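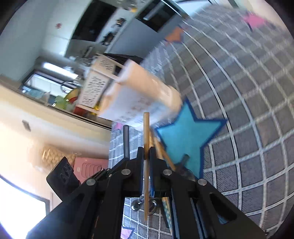 **Do I need this book if I already have a linear algebra text?**
Probably less than the back cover suggests. The Ouellet notes cover vector spaces over an arbitrary field, and most standard texts get there by the middle chapters. What you'd be paying for is the treatment of modules, and that only starts in Part 3.

**Is it really "self-contained"?**
Every algebra book says so. This one assumes you can read a proof by induction and know what an equivalence relation is. Quotient modules arrive on page 30, with very little warm-up. If quotients of groups gave you trouble, they'll give you trouble again.

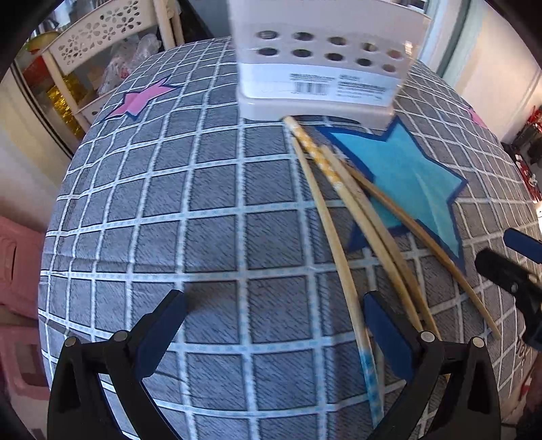 **Which edition should I buy?**
Get the second. The first has a wrong sign in the proof of the structure theorem, and the error carries over into two of the exercises. Plomska still sells both at the same price, so check the copyright page before you order.

**The publisher says diagrams make the proofs "effortless." Do they?**
I doubt it. A commutative diagram is a good way to keep track of maps you already understand. It doesn't check that they are well defined, and the author skips that step more often than I'd like. The snake lemma gets a handsome diagram and a proof that leaves exactness at 3 places to the reader.

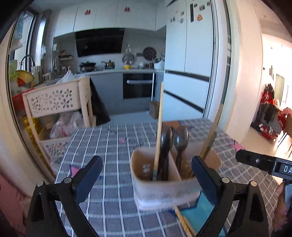
The chapter on tensor products is better. It starts from bilinear maps, works out a few small cases over the integers, and only then states the universal property. I'd have moved the torsion examples forward, but they are there.

**Are there solutions to the exercises?**
For the odd-numbered ones, in the Prinitz supplement, sold separately. Many of them are hints. "Apply Nakayama" isn't a solution if the hard part is finding the right ideal to apply it with.

**Does the Markatex companion software help?**
It computes Smith normal forms, and the free tools do that too. I haven't found anything in it that justifies a yearly license.

**Can I use it for self-study?**
With patience, and a second book on the desk.
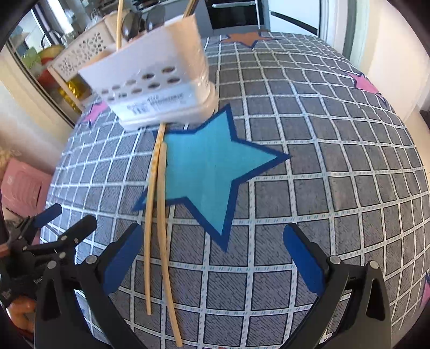

Ouellet's notes got me through modules on my own in one semester, and I think this page undersells them. The exercises on free modules are the best I've worked through anywhere. Skip the software, though.

**Where do I report a mistake in the book?**
There's a form on the Plomska site. I sent in two corrections in April, and neither is on the errata list yet.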